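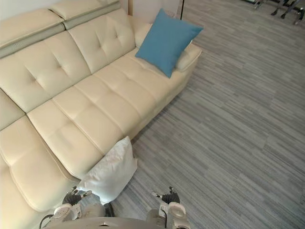
**Leather vs. fabric when you rent the place out furnished - am I wrong?**

**saltmarsh_ed** (original post)

I'm furnishing a one-bedroom in Jonutgate for a long let and I have reached the stage where my spouse leaves the room when I say the word "upholstery." The front-runner is cream leather, a sectional with adjustable headrests and a diamond-quilted back, the kind of sofa that expects to be asked its opinion on wine. The seller wants 878 for it. The competition is a gray fabric three-seater at 703, which looks like a waiting room but comes with covers you can throw in the wash. My last tenants were lovely people who ate exclusively curry, on my sofa, for two years. I am trying to learn from this. The agent says leather "lifts" a listing. The agent also says the view of the bus depot is "urban."

So which is it? Bonus points if you've had leather in a let for more than one tenancy and still have your deposit dispute paperwork.

---

**tepidbath**

Leather. Wipe it down, move on. Fabric holds a grudge.

I've had a brown leather one in my upstairs flat through four sets of tenants. It looks like a saddle now, but a saddle that's aged well. I have never once had to stand in a parking lot renting a carpet machine.

---

**Grumbolt**

> Leather. Wipe it down, move on.

Brown, you said. He's asking about cream. Cream leather and blue jeans have a long and unhappy history. The dye comes off on the seat and stays there, and then you own a sofa that's cream at the top and faded sky at the bottom.

I did this. I bought the cleaning kit. I bought the other cleaning kit. The other cleaning kit took off the blue, and then it took off the cream.

---

**saltmarsh_ed**

Grumbolt, how long before the jeans thing showed up? The tenant I've got lined up works in an office. I'm picturing slacks.

---

**Grumbolt**

First winter. And people who wear slacks to the office come home and put on jeans. That's what home is.

---

**quiet_ledger**

I think you're both skipping the actual question, which should be whether to furnish at all.

We let two units over in Claltby. One furnished, one bare. The furnished one gets more calls, I'll grant that, but every call comes with a shopping list. Could you swap the bed. Could you take away the desk. Could you store the armchair somewhere, as they have their own armchair and it has sentimental value. I own a garage full of perfectly good furniture that people asked me to provide and then asked me to remove.

The bare one got a tenant who turned up with a van, said thank you, and has contacted me once, about a gutter.

---

**saltmarsh_ed**

I'd love to go bare, but the place is next to the hospital and everyone who looks at it is on a one-year contract with two suitcases. If I don't put a sofa in there they'll sit on the suitcases.

---

**marzipan_tax**

Fabric, and I'll die on this hill (it's a washable hill).

Removable covers are the whole game. I keep a second set in a closet. Between tenants I swap them, wash the dirty ones, and the sofa looks new for the price of a load of laundry. Try that with a cow.

Also, quilted backs are crumb storage. Every one of those little dimples is a place for a chip to retire. You will be in there with the narrow vacuum nozzle on changeover day, and you will think of me.

---

**tepidbath**

> Removable covers are the whole game.

Removable once. I've never gotten one back on. The zipper goes around a corner that doesn't exist in nature, and after the wash the seat cushion wants to be a size bigger than its cover. I had a tenant text me a picture of theirs and ask if it was pregnant.

---

**marzipan_tax**

You're washing hot. Wash cold, put them back on slightly damp, let them dry on the cushion. This has been known since the dawn of covers.

---

**tepidbath**

I'm not dressing a damp sofa at ten at night before a check-in. I have some dignity left over from the last time.

---

**Grumbolt**

Going to agree with marzipan on the quilting, though, which pains me. Flat panels are easier. Anything with buttons or tufts will lose one eventually, and then your eye goes to that spot for the rest of your life.

And watch those headrests. Anything that hinges is a thing for a tenant to break and then describe to you as "it just came off." Everything I own has just come off at some point. I have a towel rail that just came off with half the wall attached.

---

**quiet_ledger**

Has anyone mentioned real vs. bonded? If it's bonded leather, walk away. It peels. It peels in flakes the size of a fingernail and they get into everything. I found some in the freezer.

Ask the seller directly. If they say "leather feel" or "leather look" or "leather match," they are telling you it isn't leather in the politest way they can manage.

---

**saltmarsh_ed**

The listing says "quality leather throughout." I asked what throughout meant and they said, quote, "all over." I am going back to turn a cushion over and have a look at the underside like a man buying a horse.

Why was it in the freezer?

---

**quiet_ledger**

I have stopped asking that sort of question about that unit.

---

**onu_landing**

Different angle: go secondhand and cheap, and plan on replacing it. I pick sofas up from the clearance place on the Urkora road. I spent 73 on the last one, delivery included, and it's done better service than anything I bought new. When it gets ugly I pay somebody to take it away and I feel nothing.

The mistake is loving it. You've described the cream one in a lot of detail, Ed. You compared it to someone who knows about wine. You don't want a sofa for the tenant. You want that sofa.

---

**saltmarsh_ed**

I feel that was uncalled for and also I have no defense.

---

**marzipan_tax**

Before anyone gets too excited about secondhand, check it has the fire label still attached. I don't know what the rules are where Ed is, but here you can't put one in a let without it, and the clearance places snip them off half the time. I turned down a beautiful green loveseat over a missing label. I still think about it.

---

**onu_landing**

Fair. Mine had it. I always check, and I check the underside for other things as well, with a flashlight, and I put on gloves first. I won't go into it.

---

**tepidbath**

Can I bring up size? Sectionals are a menace in a one-bedroom. Have you measured the stairs? Not the room, the stairs. My neighbor bought one that came in two parts, and one of the parts lived in the hallway for most of November. People hung coats on it.

---

**saltmarsh_ed**

I have measured the room.

---

**tepidbath**

Ed.

---

**saltmarsh_ed**

I will measure the stairs.

---

**Grumbolt**

Also the turn at the top of the stairs. And the front door with the door ON, because you'll tell yourself you can take the door off, and you can, and then you'll be a person holding a door.

---

**quiet_ledger**

Whatever you end up with, photograph it for the inventory on the day the tenant moves in. Every cushion, front and back, in daylight, with the tenant's initials on the printout. I lost a deposit claim over a burn mark the size of a quarter because my inventory said "sofa, good." That was the entire entry. The adjudicator was very nice about it. I deserved worse.

For light leather, take a close-up of the seat fronts as well, where legs rub. That's where your argument is going to be.

---

**marzipan_tax**

Seconding this. And write down the color. "Cream" on the way in turns into "it was always sort of tan" on the way out.

---

**saltmarsh_ed**

Update, for those keeping score at home.

Went back to the seller. Turned over a cushion. It's real leather on the parts you sit on and lean against, and something else on the back and sides, which I gather is normal and which the seller described as "smart." I asked about the jeans problem and he looked down at his own jeans and then at the sofa and said he'd never noticed. He was standing up at the time.

Then I went home and measured the stairs. With the banister in place I'm short by the width of my hand. With the banister off I'd be fine, except that the banister is holding up a fair amount of my confidence in those stairs.

So I bought the gray fabric one for the flat. It comes in a flat box and you screw the legs on. The agent has called it "contemporary" and put the rent up in the ad without asking me.

---

**tepidbath**

Wash cold, apparently.

---

**Grumbolt**

Right call. Buy the spare covers now, they'll discontinue that gray by spring.

---

**onu_landing**

And the cream one?

---

**saltmarsh_ed**

Delivery is next month. We have no stairs at our house. My spouse has been told it's for guests.

---

**marzipan_tax**

Are you allowed to wear jeans on it?

---

**saltmarsh_ed**

There's a blanket. We're in talks about the blanket.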